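Pelville robotics club sorts its way toward October meet

I stopped in on the Pelville robotics club at about 4 p.m., figuring I'd stay ten minutes, and I ended up staying until they kicked me out! The students are getting two robot arms to share one table and put bathroom and living room clutter into colored baskets, which sounds easy until you watch them argue over where a comb goes.

Club lead Parveen Khondokar told me they've logged 169 practice runs so far and want 200 before the Linholm Student Automation Meet in October. (Her own goal is 300. The students groaned.)

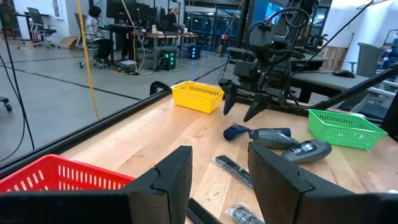

Red, yellow and green baskets share the table with remotes, a comb and a shaver at the Pelville club. Photo: Genalyn Fajardo

The remotes are the big headache right now, according to Khondokar. The team keeps changing how wide the fingers open before a grab, and there's a whole notebook page of settings, mostly crossed out. I asked which ones were good and got three different answers.

Teams from Brekke and Avetora are signed up for the meet too. Pelville still needs a ride for the table, so if you've got a truck, drop the club a note at the school office!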